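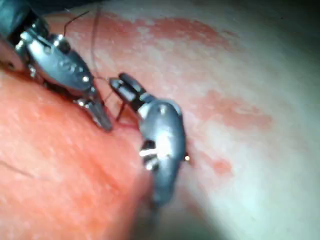
Report on the Open Day at Pravport District Hospital, 19th October

The Nalis Patients' Association was invited to attend the autumn open day at Pravport District Hospital. Members travelled by coach from Ullex and were received in the main entrance hall, where the hospital's management gave a short address on the new outpatient wing.

The wing has 20 consulting rooms and replaces the former clinic on Serra Street. Members were shown the booking desk, the blood test rooms and the pharmacy counter. It was noted that signs are now printed in large type and that seating has been placed along both main corridors. The car park remains small, and several members raised the cost of parking for those attending weekly appointments. The hospital undertook to reply in writing.

The afternoon was given to two talks, on waiting times and on meals for inpatients. The Association was pleased to learn that hot food will be served until eight in the evening from April.

The Association thanks the hospital for its welcome. Copies of the visitor leaflet may be requested from the Nalis office.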